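Gurnthorpe tray workshop opens for November bookings

A workshop in Gurnthorpe that makes wooden serving trays is to take bookings from the public for the first time.

Stefanou, which has supplied trays to tea rooms and small hotels for seven years, will run evening classes from November. Each course lasts two evenings and everyone takes home a tray they have sanded and oiled themselves.

Oliwia Domański, who will teach the classes, said the shallow tray was the best one for beginners. "There are four sides and a base, and you learn most of it by feel," she said. "I get people to put both hands on the rim before they pick up any sandpaper."

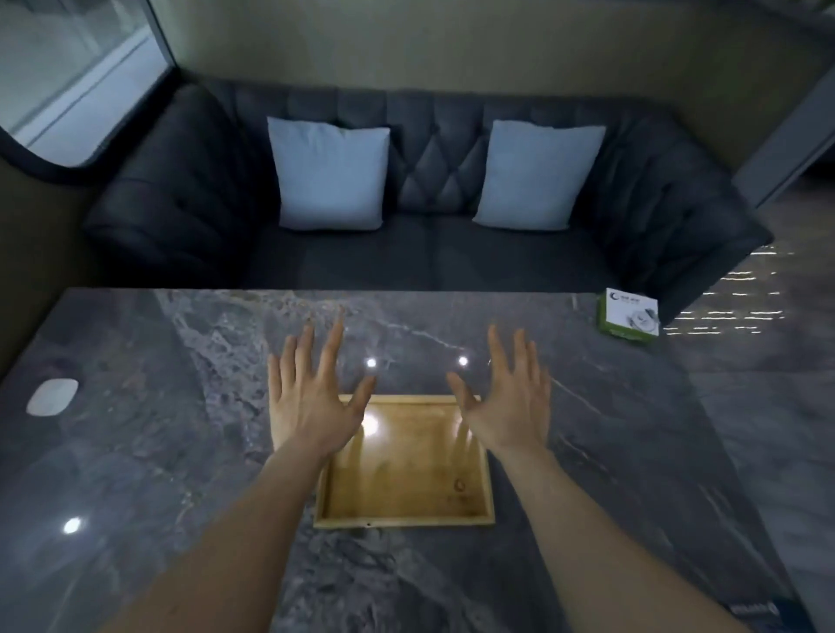 A shallow tray in pale wood on a marble tabletop.

The workshop made 700 trays last year and has taken on a second maker, Bartosz Śliwiński, to keep up with orders – mostly for the smaller sizes.

Places cost £41, with materials and an apron included. Bookings can be made at the Stefanou shop counter, and children over 12 may attend with an adult.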